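Machine Elements Laboratory
Handout 6: Measuring and identifying small spur gears
Instructor: Deming Wei. Lab section: Anayeli Bautista, Saturday group

6.1 Scope

These notes cover the identification of a loose external spur gear from measurements taken at the bench. Helical and internal gears are treated in Handout 7. Bring calipers, a notebook and the table of standard modules from Handout 5.

6.2 Terms

Tooth count, z. The number of teeth on the full circumference.
Module, m. Pitch diameter divided by tooth count, in millimeters.
Pitch diameter, d. The product m × z. It cannot be measured directly on a loose gear.
Outside diameter, da. For standard full-depth teeth without profile shift, da = m(z + 2).
Root diameter, df. For the same teeth with a dedendum of 1.25m, df = m(z − 2.5).
Face width, b. The length of the tooth measured parallel to the axis.
Bore. The central hole that locates the gear on its shaft.

Gears with a face width that is large relative to the diameter are often cut from pinion stock. In that form the teeth run the whole length of the bar, and the finished part has no hub unless one is turned afterward.

6.3 Procedure

Wipe the gear and remove any burr from the end face before measuring. Mark one tooth with layout dye and count from it. Count twice, in opposite directions.

With an even tooth count, the outside diameter is read directly across two opposite tips. With an odd count, a tip faces a gap and the reading across flat jaws comes out low. The corrected value for narrow tips is approximately

da = 2M / (1 + cos(90°/z))

where M is the largest caliper reading taken between one tip and the two tips opposite. Flat jaws bear on two tips on one side and one on the other. The correction is small at high tooth counts and should not be skipped on a pinion.

Divide da by (z + 2) and compare the result with the standard modules. If it falls between two standard values, check the diametral pitch series before assuming an error – inch gears turn up regularly in the mixed trays. 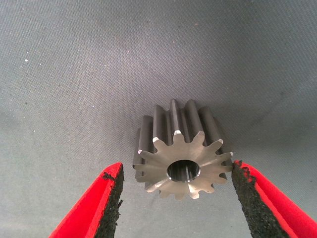
Why does a thirteen-tooth pinion often have a larger outside diameter than the formula predicts?

It has usually been cut with positive profile shift. A standard 20° full-depth rack cutter undercuts the flanks at low tooth counts, with a theoretical limit of 17 teeth, so the cutter is withdrawn from the blank to keep material at the root. The outside diameter becomes m(z + 2 + 2x), where x is the shift coefficient. For z = 13 the minimum coefficient that avoids undercut is (17 − 13)/17, or 0.235.

6.4 Worked case

Sample tray Gultik, item 84. The tooth count is 13 and the corrected outside diameter is 15.47 mm. Dividing by 15 gives 1.031, which matches no preferred module. Taking m = 1 and solving for the shift coefficient gives

x = (15.47 − 15) / 2 = 0.235

The pitch diameter remains 13 mm. Profile shift changes the tip and root diameters and the tooth thickness. It does not change the base circle, which for a 20° pressure angle is 13 × cos 20°, or 12.22 mm.

6.5 Bore and end faces

Measure the bore with pin gauges, not with the caliper's inside jaws, which read low in small holes. Check both ends. Bell-mouthing from reaming is common on long pinions. Fine turning marks on an end face are acceptable on parts from the Plondico tray; a raised lip at the edge of the bore is not, and must be recorded.

6.6 Report

Submit one sheet per gear giving z, M, da, m, x, b and the bore. State the resolution of each instrument. Items 199 and 397 are the same nominal gear with different shift coefficients and should be reported as a pair. Item 443 has been withdrawn. Tray corrections go to Farhad Parsa.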